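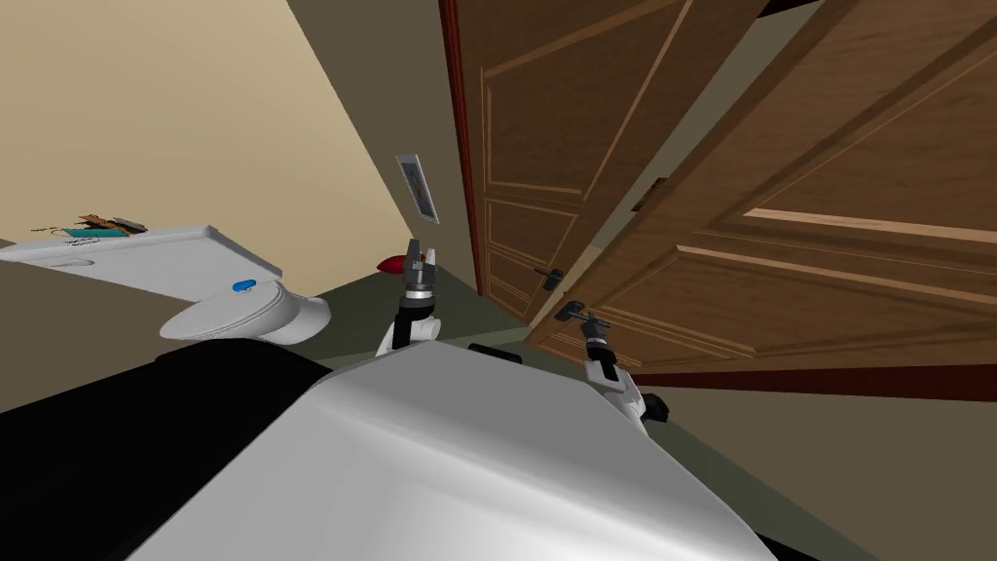

Camwood, 8 May 2025

Two arms, one bathroom door, sim only so far
Home Builds > Mobile Manipulators

benchmoss
OK so this is where I'm at with the house bot. Everything is still in simulation while I save up for the second real arm (the first is sitting on my workbench in the garage, looking expensive). The job I picked is getting through a bathroom door. Lever handles, two doors close together, a toilet eating up the floor space, which is pretty much my hallway at home. Right gripper goes for the handle on the nearer door, left arm stays up out of the way.

I've run 3000 episodes on the Hedegaard controller and it still gets weird when the door is already part open. Also yes, my head camera is mounted with a huge roll angle. I'm leaving it like that for now!

quillpig
Nice! What's your input resolution? I had the same partly open door trouble and it went away when I quit feeding it tiny images.

benchmoss
384 square. I tried going bigger and my poor graphics card started sounding like a leaf blower.

Tharushi Wijesinghe
I'd fix the camera before touching anything else. You're making the network learn a tilted hallway, and then you'll bolt the real camera on level and wonder why it grabs air. We did exactly that on the Werkau cart at our shop and lost most of July to it.

quillpig
Disagree. If the real mount has the same roll it doesn't matter one bit. The policy has no idea which way is up and doesn't care.

Tharushi Wijesinghe
It cares if you're starting from pretrained weights, and I bet he is. Those saw mostly upright rooms.

benchmoss
Guilty, they're pretrained. I'll do one run with the roll taken out and post both curves, fair?

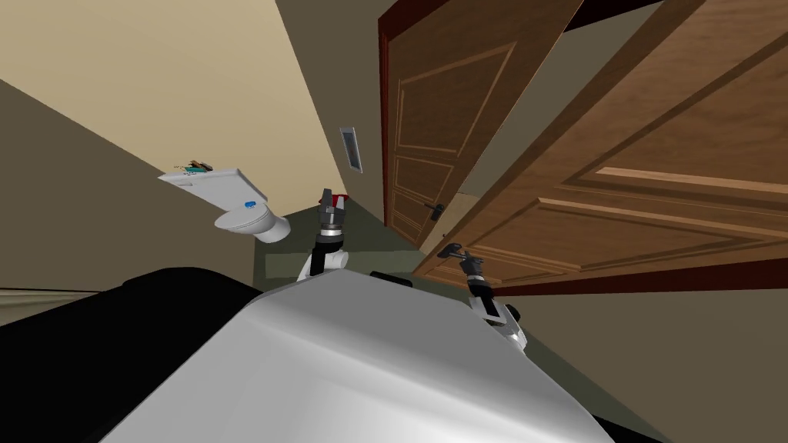
Meanwhile the thing I keep going back and forth on is the left arm. Right now it just holds itself up over the body while the right one does the door. I could tuck it down, but then I worry about the elbow hitting the toilet on the way past. Anybody here park theirs low?

hobnail_ed
Low and folded, always. An arm in the air is an arm that meets a door frame. Mine has the scar.

quillpig
Up is fine if you put it in the collision model. Did you?

benchmoss
The forearm, yes. The fingers... no. Adding them tonight.

hobnail_ed
There you go lol. And what are you using for the grippers on the real one? I have the Hirier two-finger kit and the pads slip on round levers.

benchmoss
Same kit. I was going to wrap the pads in bike tube, unless you have a better idea.

hobnail_ed
Bike tube works, just glue it. Zip ties catch on everything.

Tharushi Wijesinghe
Post the seed with those curves please, I'd like to run it here too.

benchmoss
Seed is 3648. Level camera run is going now.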